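Workshop tips: before you build a robot to open your doors

Filed under Home builds, Doors and hardware

Every August somebody at the Pulstead shed decides they want a robot arm that opens a door. I've helped with a few. I'm still waiting to see one I'd live with. If you're set on it anyway, these are the things I'd sort out first, in the order I'd do them.

Fix the door before you buy anything

Most doors that are hard for a motor are hard for a person too, and we've stopped noticing. Push yours with one finger, right next to the latch. If it sticks, plane it or shim the hinge. If it drifts open by itself, the top hinge is probably loose. A dab of grease on the hinge pins and a bit of graphite in the lock will do more for your project than a bigger servo, and costs next to nothing.

Hang a luggage scale off the handle and pull until the door moves. Write that number down. Do it again on a humid day, when you'll get a different number, and build for the worse one.

Knobs are miserable

A lever handle needs a hook and a downward pull. A round knob needs grip, twist and pull all at once, and cheap grippers are bad at two of those. Wrap the fingers in bicycle inner tube, rough side out. Don't bother with the foam the kits come with, it goes shiny in a week. If the house is yours, swap the knob for a lever and save yourself a month.

Try it on a screen first, but don't believe it

Masaru Noguchi runs our Takden build and he won't let anyone bolt an arm down until it has opened a door in simulation. I grumbled about this. He's half right. You can find out in an evening that your arm is too short to follow the swing, and you haven't scratched anything. Model the room as well as the door, furniture included, or you'll plan a lovely path straight through the couch.

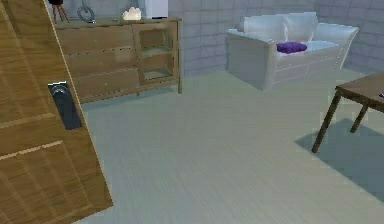
What you can't trust is the success rate. Masaru's first batch was 500 tries and the virtual door opened in nearly all of them, at which point there was talk of cake. The real door has a draught behind it, a strike plate somebody put in crooked and a coat of paint too many. Ours beat the arm for most of the afternoon.

A few settings that made the simulated version less of a fairy tale:

Turn hinge friction up until it looks silly, then vary it from run to run.
Move the knob a few millimetres each time. Your measuring isn't as good as you think.
Start with the door ajar in some runs and latched in others. They're different jobs.
Add a delay to the motor commands. The real ones are never instant.

Stop the arm before it stops you

Put the kill switch on a lead and keep it in your hand. On the wall is no good when you're on the wrong side of the door. Use a fuse sized for the motor you have, and limit the torque in software as well. Tape a folded towel over the door edge for early runs. Kids and dogs out of the room, with the other door shut.

The base wants weight. Ours sits on a Rultby trolley with the wheels off and a paving stone on the bottom shelf. Before the stone, the arm pulled and the trolley came to the door.

What it cost

The receipts for the Takden arm came to 960 dollars, and that's with the steel scrounged. The Bataineh brothers, two benches over, wanted one that could manage the knob and a deadbolt, and they were at 3,020 when I last asked. A plain push-button door opener would have done the same work for less, and you could have it fitted before lunch.

I'd feel differently if someone in the house couldn't manage a handle, but then I'd want the plain opener even more. Build the arm if you like building arms. Keep the key on you while you test, and keep the old knob in a jar with its screws. We had to put ours back after 4 weeks.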